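4. Where Office Computers Go When They Are Replaced

4.1 The problem of the second closet

Most writing on electronic waste begins at the landfill or the recycling plant. We begin earlier, in the closet. In the offices we studied, a desktop computer spent its working life in plain view and its retirement behind a door, next to the holiday decorations and a box of keyboards that nobody would admit to having ordered. The trade calls this stage "storage." The word suggests that somebody intends to come back.

Our material comes from 130 small and mid-sized offices in the Holtitz district, all of which replaced at least part of their desktop equipment during the study period. Between them they retired 2,695 machines. The offices were asked to report the date on which each machine was last used, the date on which it left the building, and the reason for any gap between the two. The first two questions were answered well. The third produced a small literature.

4.2 Reasons for keeping

The most common reason given was data. A manager would explain that the machine could not leave until its drive had been wiped, and that the wiping had been assigned to a person who had since left the company. Several offices had a written policy on the matter. In most of these the policy was kept on a shared drive, and in one it was kept on a retired computer.

The second reason was parts. Respondents believed that an old desktop was a kind of pantry from which memory, power supplies and fans could be drawn in lean times. We do not dismiss the idea, which is thrifty and occasionally correct. It does assume that the next machine to fail will be of a similar age and make to the one in the closet. Offices that bought their equipment all at once had some success here. Offices that bought whatever was on sale had a pantry full of things they could not eat.

The third reason was price. Equipment had been expensive, and respondents found it hard to let go of an object at zero when they could remember the invoice. Those who had signed the original purchase order held on longest. Where the purchasing manager had moved on, machines left the building with very little ceremony, sometimes on the same cart as the old carpet.

A fourth group gave no reason. We coded these as "other," which does not do justice to the tone.

4.3 What the pickup changed

Two collection services operate in the district. Avier charges a flat fee per visit and takes anything with a plug. Jandetti collects for free but accepts only complete machines, and sends a form in advance asking the office to confirm that each one is complete. We had expected the free service to empty more closets. It did not. The form was four pages long, and the word "complete" turned out to be a philosophical problem for people who had been treating their old computers as a pantry.

Offices using the paid service cleared their storage sooner and more thoroughly, possibly because a fee per visit rewards a full truck. Once a visit had been booked, staff went looking for things to add to it. Lamps were found. A fax machine was found in an office that had told us, in writing, that it did not have one.

The median wait between last use and pickup was 20 months across the whole sample. The longest waits were found in offices with the most closet space, a result that will surprise no one who has owned a garage. We tested whether this could be explained by the size of the office alone, and it could not. A small office with a basement kept its machines longer than a large one without. Floor area predicts hoarding poorly; doors predict it well.

4.4 Condition on arrival

Whatever the reason for keeping a machine, its resale value depends on what is still inside it when it reaches the sorting floor. We followed part of the sample as far as the depot at Ateş, where incoming desktops are opened and graded before being sent to resale, parts or shredding. Grading is fast and unsentimental. A machine with its main components in place goes to a bench. One with an obvious gap goes to a shelf, and the shelf is long.

The grading sheet asks for the state of the board, the processor, the memory, the drive and the cooling. Of these, cooling was the item our respondents were least likely to mention when describing what they had removed. They remembered memory, which they thought of as valuable, and drives, which they thought of as dangerous. A cooler was just the thing that had been in the way. Yet a board and processor without one cannot simply be switched on to see whether they work, and an untested board is graded as though it does not (Figure 1).

Figure 1. Interior of a Dell desktop with the side open. The processor sits in its socket with no cooler mounted.

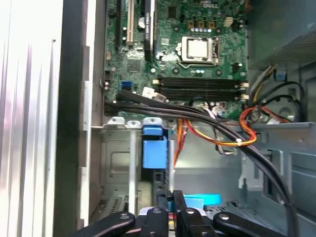 4.5 Limits of the material

Dates of last use were reported from memory, and memory is kind. When we could compare an office's answer with the log on a machine, the reported date was almost always the later of the two. Waiting times in this section should therefore be read as the polite version.

Our sample also leaves out offices that declined to take part. We approached these by letter and then by telephone, and the usual reply was that the matter of the old computers was about to be dealt with and there would soon be nothing to study. We have no way of knowing how many were right. We kept the addresses.

Finally, the two collection services differ in more than price. Avier advertises widely and Jandetti hardly at all, so an office that used the free service had first to hear of it. Some of the difference described in 4.3 may belong to the advertising. A comparison with the forms shortened would settle part of the question, and Jandetti has told us that a shorter form is under review. The review has a form of its own.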